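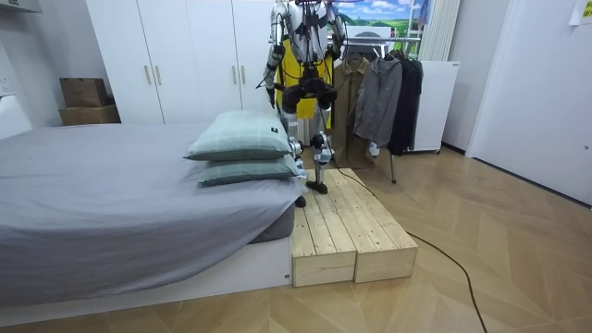
Remzi Toprak told me on the way home that I'd spent the whole open day staring at the robot's knees, and fair enough, I kind of did.

Nistlow open day, my notes
posted by herringbone_joe, October
38 comments · 5 shares

So I finally got into one of the Nistlow open days! They let people in 20 at a time and I was in the afternoon group. Most of the building is meeting rooms and a coffee machine, but the bedroom setup was the part I came for. Bed, wardrobe, clothes rack, and the humanoid up on a low platform made of pine boxes, right by the foot of the bed. I was expecting glossy plastic covers and got a lot of bare metal and cabling (plus that yellow panel, love it). We got a short talk, then time to watch, then questions.

My favorite bit was hearing how much of their time goes into bedding. Pillows are apparently a nightmare. Floppy stuff, no edges you can trust.

---
nygard_fan
Jealous. I did the Nygård one in the spring and they kept us behind glass the whole time. Did they say anything about running it off a battery? I see a cable on the floor.

---
herringbone_joe
They said the demo room is cabled and left it there. I should've pushed.
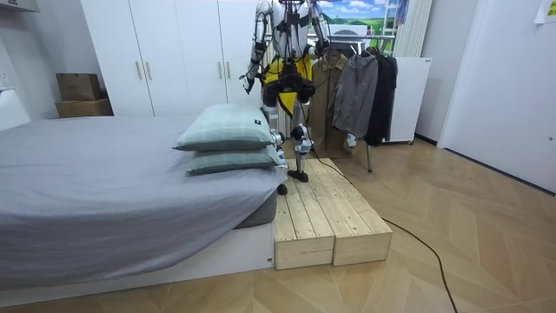 Can regular people sign up, or do you need a work email? Anybody can, through the form on their site, but the list closes at 300 names and it fills up fast.

---
Gisance
Going to be the grump here. A bedroom with one bed and a rack of coats is a stage set. Show me it in my kid's room with socks everywhere and I'll clap.

---
herringbone_joe
I mean, sure, but you have to start somewhere? A pillow is a pillow.

---
Gisance
A pillow in the same spot every morning is a fixture. We had a Mamura arm at my old job that was perfect until we moved the table.

---
kanyarat_s
Kanyarat Sangkhawat here, I was in the same group. I'm between you two. The guide was pretty upfront that new rooms are still hard for them – I liked that more than the demo. Would've traded the talk for more watching, though.

---
nygard_fan
Signing up tonight. Is there parking?

---
herringbone_joe
Street only. Take the bus.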